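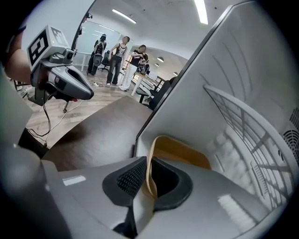

Ticket 3182: Duplicate invoices issued from the Eltano billing portal

Status: Closed, pending customer confirmation
Priority: 2
Service: Eltano billing portal, trade accounts
Site: Skandley office
Opened: August 12, 2023

Summary of the fault

The accounts department at Skandley reported that a number of trade customers had received the same invoice twice. Both copies carried the same order reference and the same total, but each had its own invoice number. The customer statement showed both as unpaid. Palaniappan, the largest of the customers affected, had already placed its account on hold and asked for a corrected statement before releasing any payment.

The department confirmed that no member of staff had issued invoices by hand on the day in question.

Initial response

The request was acknowledged and passed to the billing support desk. The department was asked to stop sending reminder letters, to leave the duplicate invoices in place, and to supply an export of the day's sales ledger. Deleting an issued invoice leaves a gap in the number sequence and must not be attempted by site users.

Investigation

The export contained 3,182 invoices. A search on order reference found 284 orders that had been invoiced more than once. All of them belonged to customers set up for weekly billing. Customers billed by the month were not affected.

The portal's job history showed that the overnight billing run had started at its usual time and stopped before completion with the message "Connection to ledger lost, run not confirmed". The run was then restarted automatically. Invoices created during the first attempt had been saved to the ledger, but the orders behind them had not been marked as billed. The second attempt treated those orders as new.

The loss of connection matched a planned restart of the Zekora document server, which stores the finished invoices. The restart had been moved to an earlier hour and the billing schedule had not been changed to suit.

Action taken

The automatic restart of the billing run was switched off for all trade accounts.

Credit notes were raised against the second invoice in each pair. The first invoice stands and remains payable on its original terms.

Corrected statements were produced and sent to the accounts department for checking before release to customers.

The start of the overnight run was moved so that it no longer meets the Zekora restart.

Update from the site

The department checked the corrected statements and found 5 on which the credit note had been applied to the wrong branch of the same customer. These were moved by the support desk and the statements issued again. Palaniappan has accepted its statement and lifted the hold.

Outstanding

A change to the portal, under which each order is marked as billed at the moment its invoice is saved, has been requested from Eltano and is expected in the September release. Until it is installed, any billing run that stops early must be reported to the support desk and must not be restarted by the site.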